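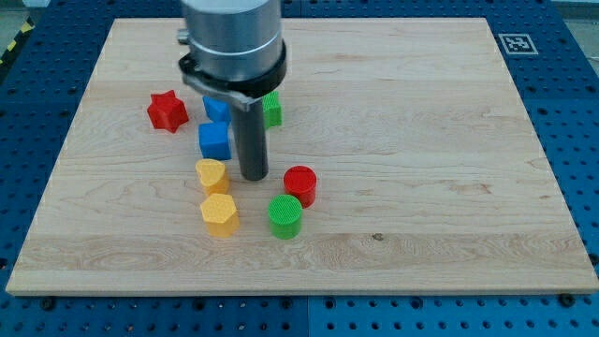 3.2 Picking of arrival times

The records of the Ploka network were processed in two passes. In the first pass, an automatic picker searched each vertical channel for a sudden increase of the ratio between short-term and long-term average. In the second pass, the first author checked every P arrival by eye, and Anqi Shao repeated the check without knowledge of the first result. When the two readings differed by more than two samples, the arrival was given the lower quality class and received half weight in the location.

The S arrivals were more difficult. At the stations near Urnska the sediment layer is thick, and a converted phase comes shortly before the true S wave. We therefore read S only on the horizontal channels, after rotation to the radial and transverse direction. Station Piltar has one broken horizontal channel during the whole of May, and for this period no S arrival was used from it.

After both passes, 2099 P arrivals and 189 events remained in the catalog. Events which were recorded at fewer than five stations had been removed before this step.

3.3 Location and depth

The events were located with a one-dimensional velocity model, which we took from the earlier refraction line across the Balogun basin and extended downward with a constant gradient. We are aware that this model is too simple for the western side, where the basement rises quickly. For this reason a station correction was computed for each site from the mean residual, and the location was repeated until the corrections did not change any more.

The epicenters form two groups (Figure 2). The larger group follows the northern margin of the basin. The smaller one lies below Urnska and contains mostly events of low magnitude. The depth of the smaller group depends strongly on the S readings. If these are left out, the hypocenters move upward and many of them stop at the first layer boundary, which we consider an effect of the model. In the following we discuss depth only for the 13 events of this group with at least three S arrivals of the best class.

Figure 2. Epicenters of the final catalog. Triangles are stations of the Ploka network; the dashed line is the margin of the Balogun basin. Map prepared by Ayodele Idahosa.

The time distribution of the two groups is also different. The northern group shows one clear mainshock with aftershocks that decay in the usual manner. In the Urnska group no event is clearly larger than the others, and the activity starts and stops without a visible trigger. We call it a swarm in the remaining text, although the magnitude range is small and a longer record would be needed to confirm this.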